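Wrapped sandwiches for the break room: how far ahead?
Forum > Kitchen and Catering > Feeding a crowd

skonent27
I do the lunch for our training days and I've gone over to buying the bread packs ready wrapped, each in its own clear plastic. 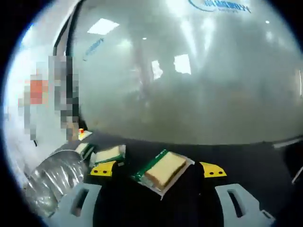

My question is how long before people sit down I can put them out. Lunch is at one and I'd like to have it all on the table by eleven. The last lot were from Andska and there were 19 of us.

Mokolia
Two hours is too long if there's meat or egg in them. Leave them in the fridge until half twelve.

Diệp Cao
Depends what's inside. Plain bread or jam, put them out at breakfast if you like. The wrapper stops them drying.

Mokolia
It stops them drying but it doesn't keep them cool. Different thing.

Diệp Cao
I said plain or jam.

phung_lunches
Whatever time you pick, don't stack them. Soft bread squashes and the ones underneath come out flat. I lay mine out singly and tilt them so people can read the label. And put a bin next to the table or you'll be picking up plastic all afternoon.

skonent27
Thanks. Mostly cheese, a few plain. We don't have a fridge on that floor, only a cool bag.

Mokolia
Cool bag with ice blocks is fine for cheese. I'd still not go earlier than twelve.

oldtray
I'd make them yourself. Two loaves and a block of cheddar did 27 of ours in November and there was far less rubbish.

skonent27
I did that for a year. I'm not buttering bread at six in the morning again.

phung_lunches
Same. Wrapped also means you can take the spare ones home.

skonent27
Going with twelve, out of the cool bag, one layer. Bin is sorted.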